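4.3 Placing the unit and first power-up

Read this section before plugging in the Rarnanow humidity logger. The mains adaptor and the sensor lead are packed separately.

1. Choose an indoor spot out of direct sunlight and away from radiators. Leave a gap of 100 mm on every side of the casing.

2. Fit the sensor lead to port A. Turn the collar clockwise until it clicks.

3. Connect the adaptor and hold the power button for 2 seconds. The status light turns amber.

Caution: do not use an adaptor other than the Stemport model supplied. Damage caused by other adaptors is not covered.

Indoor surroundings

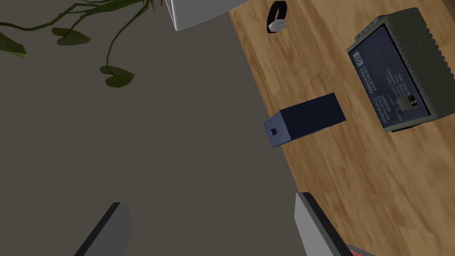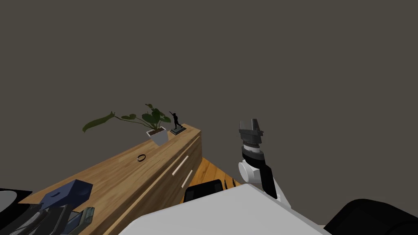
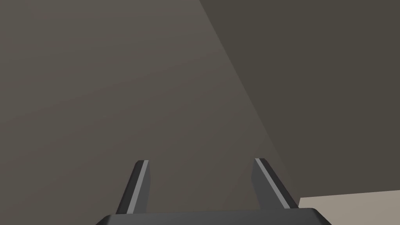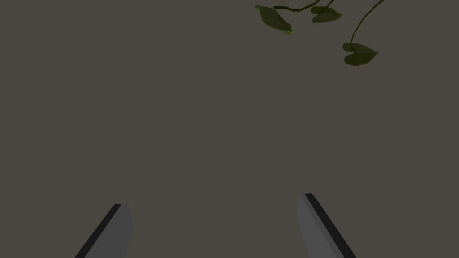 4. Wait for the status light to turn green. If it is still amber after 27 minutes, unplug the adaptor, check the collar on port A and repeat step 3.

5. Press MENU, choose Site, and enter a name of up to 42 characters. Accented letters are stored but will not appear on the small display.

6. Set the logging interval. The factory setting suits most homes. Shorter intervals fill the memory sooner.

Note: readings taken on the day of set-up should be left out of any report. Plants, kettles and drying clothes close to the sensor will raise the figures.

7. Press SAVE. The display shows the current reading and the battery symbol.

Units bought under the older Marinho name have no Site menu. For these, write the location on the record card and go straight to step 6.

Section text: Elfriede Wyss. Checked against firmware by Albertina Meireles, Jiscombe office.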